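Plarnholm solid wood worktop

Made to order by Novwood
Thickness: 28 mm
Finish: oiled or unfinished

The Plarnholm is a pale wooden worktop for kitchens, utility rooms and craft tables. It is cut to your length and sanded on both faces before it leaves the workshop. The front edge is slightly rounded. The ends are left square so that they can sit against a wall or a cooker, or butt up to another length at a corner.

We sell it in two standard lengths, 880 mm and 1000 mm. Other lengths are cut from the next size up and charged at that size. Offcuts longer than your hand are sent with the order if you tick the box at checkout, and people use them for chopping boards, shelf ends and testing oil.

Oiled or unfinished

Oiled tops get 2 coats in the workshop and can be fitted as soon as they arrive. Give the surface another coat after the first month and then whenever water stops beading on it. Near a sink that may be every few weeks to begin with.

Unfinished tops are for customers who want to use their own stain, wax or varnish. Seal the underside and the ends as well as the top. Do this before fitting. An unsealed top left in a damp kitchen will take up moisture and may bow, and we can't replace it if that happens.

The colour is pale when new. All our tops darken a little with daylight, so move bread bins and other things that stay in one place from time to time during the first summer.

Fitting

Leave the top flat in the room where it will be used for two days before you cut or fix it. Stand it on battens so that air can get underneath. Fix it from below using the slotted brackets supplied, with the screws in the middle of the slots and not fully tightened. The wood needs to move with the seasons.

Cut-outs for hobs and sinks can be done by us or by your own fitter. Send a drawing with all measurements in millimetres. Kęstutis Lapiņa in the workshop checks every drawing and will ring you if something doesn't add up.
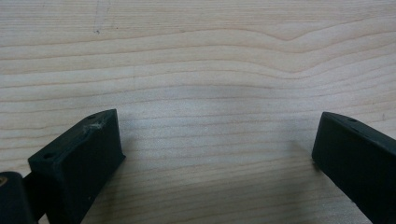 Pale wooden surface, seen from above at close range.

Each top is cut from natural timber and none will match a sample exactly. If you need two lengths to sit side by side, order them together and write "pair" in the notes.

Care

Wipe up spills and dry the surface with a soft cloth. Use a trivet under hot pans. Light scratches can be sanded out along the grain with fine paper and then oiled. Don't use bleach, scouring pads or spray cleaners with ammonia.

Goes with

Ruggiero trestle legs, black or white
Unitberg upstand, same timber, sold by the length
Novwood worktop oil

Delivery

Orders are delivered to the ground floor only. The longer top is heavy and needs two people to carry it. We don't deliver on Sunday. Check the wrapping before you sign and write any damage on the driver's sheet.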